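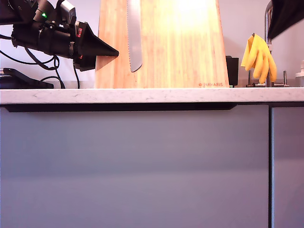 What is Hondevel about?

The film follows a Protestant lay preacher who leaves his village in the early 1800s and spends his life founding a small church in the mountains.

Hondevel is a historical drama film directed by Rafia Gilani, who wrote the screenplay with Domenica Aigner. It stars Kobe De Graaf as the preacher Jost Tomar. The film was produced by Nonia and distributed by Resturik. It runs 145 minutes and is divided into four titled chapters.

Plot

Jost Tomar is the son of a salt carrier in the valley of Hondevel. After a flood destroys the parish church, he begins to read scripture aloud in the barn where the families have taken shelter. The regional clergy order him to stop. He refuses and is fined, and his father sells the family's mules to pay the debt.

The second chapter takes place nine years later. Tomar has a following in three villages and has married Agathe, a schoolteacher who doubts parts of his teaching. Their disagreement over whether the group should own land takes up much of the middle of the film. A former friend, the clerk Lorenz, gives the authorities a list of members, and several of them are jailed.

In the last chapter Tomar is an old man who has lost most of his sight. The church he founded has split in two, and each side asks for his blessing. He declines to choose. The film closes with Agathe reading from his letters at a meeting held in the rebuilt parish church.

Cast

Kobe De Graaf as Jost Tomar
Domenica Aigner as Agathe
Amirhossein Akbari as Lorenz

The role of Jost as a boy is played by an untrained child actor who was found at an open casting call.

Production

Gilani and Aigner worked on the script for two years. Early drafts covered only the trial of the villagers, and the childhood chapter was added after Nonia agreed to finance the project. Aigner was at first involved only as a writer. She took the part of Agathe when the actress first cast left before rehearsals.

Filming began in April and was done mostly on location. The flood sequence was shot in a water tank, with the barn interior built on a raised platform. The trial used 3,000 extras over the whole shoot, many of them members of local choirs, who also sang the hymns heard in the film.

Music

The score was written by Meinrad Zwahlen for strings, harmonium and mixed choir. Zwahlen based the main theme on the metrical psalm settings that the characters sing in the first chapter. There is no music during the trial.

Release and reception

Resturik first showed the film in church halls and small theaters before a wider release. A shorter television version leaves out the land dispute and ends with the split in the church.

Reviewers praised De Graaf's performance in the final chapter and the use of real choirs. Several found the trial too long, and some church historians objected that the character of Lorenz was made to carry the blame for events that in similar cases had many causes. Gilani replied that Tomar was a composite of several preachers of the period and that the film was not meant as a record of any one movement.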